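Gallery: test tube racks, Idimlow bench

Oltier keeps its small glassware room at Itodbridge, and the racks get more handling than anything else in it. The stainless steel pattern replaced the old coated wire racks in March. Coated wire chips at the welds, and once the coating has gone the rust marks the bench. The perforated steel racks can go through the washer complete, with no feet or inserts to take off first.

Holes are punched, then deburred on both faces. The upper plate locates the tube and the lower one stops it swinging. A tube with a smaller diameter than the hole will stand, but it will lean by a few degrees. For pouring or reading a level, use the rack that matches the tube. For storage the lean does not matter.

Caps are colour-coded by job at Itodbridge. Blue is general use. Tubes are capped before they go into the rack, and the rack is carried by its ends, level, with both hands.
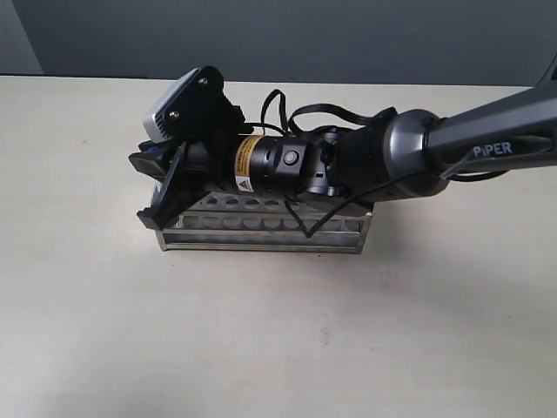 Stainless steel rack on the pale bench top, grey wall behind.
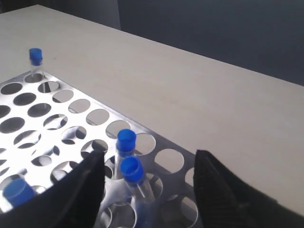 Clear tubes with blue caps in the round holes of the perforated plate.
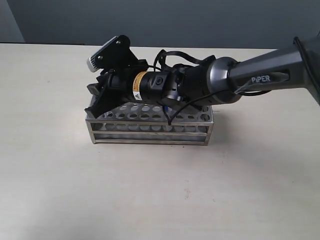 Side of the bench, with the steel rack standing directly on the top.

Swai wrote to say that the lean is worse than a few degrees when 12 mm tubes go into the larger holes, and that a strip of silicone sheet under the upper plate, slit at each hole, holds them upright. The strip has to come out before washing. Swai changes it after 10 washes, when the slits start to open up.

The silicone strip has been tried at Itodbridge on one rack. It grips well but makes one-handed removal slower, and a tube pulled at an angle tends to bring the strip with it. It will stay on the one rack for now.

Washing: rinse first, then the normal glassware cycle. Stand the rack on its end to drain. Do not use chlorine bleach on stainless steel, and do not leave racks soaking overnight. Check the punched edges by running a gloved finger along the underside. A rack with a raised burr goes back to the Idimlow store for filing.

Rack stock list last checked 25 March 2022.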